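**Amus card-sorting capture kit** (by Carnum)

In stock, ships from Zamemlow. Kit for recording hand demos: pick up a card, slot it in the organizer, log it, repeat. Arm and hand not included, bring your own.

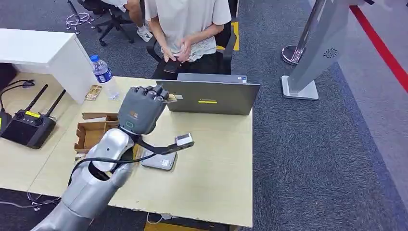

Head view plus wrist view, both saved on one clock. Default session is 109 episodes, you can change that. Bad takes get a flag, they dont get deleted.

Sample set included: 2064 episodes, mostly single card. Varghese format, converts to the usual stuff. 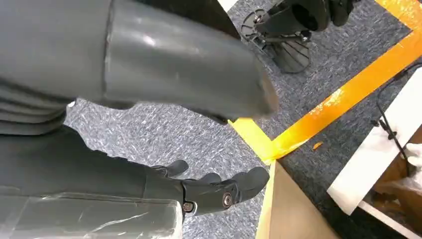
**Do I need to tape out the floor?**
Tape is optional. Helps if you move the table a lot and want old episodes to still line up.

Storage: some 82 GB for the sample set, so use a real drive. Wrist video is most of it.

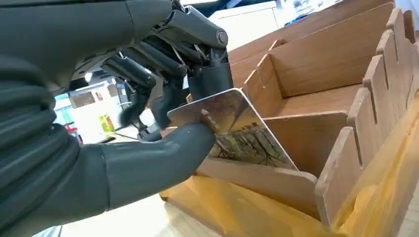
Angled starts matter. If every card goes in straight the policy learns straight and thats it. Mix up the slots too, and swap card prints every so often. We'd aim for 2000 good takes before the first training run, less if you're only fine tuning.

Firmware update comming in April, free for current owners.

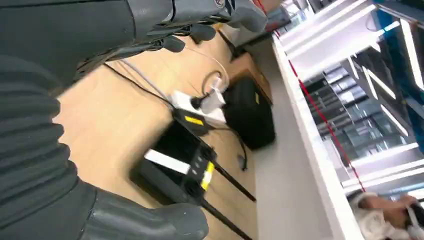
*Wrist view, hand over the floor by the power strip.*

Returns: 30 days, orignal box pls.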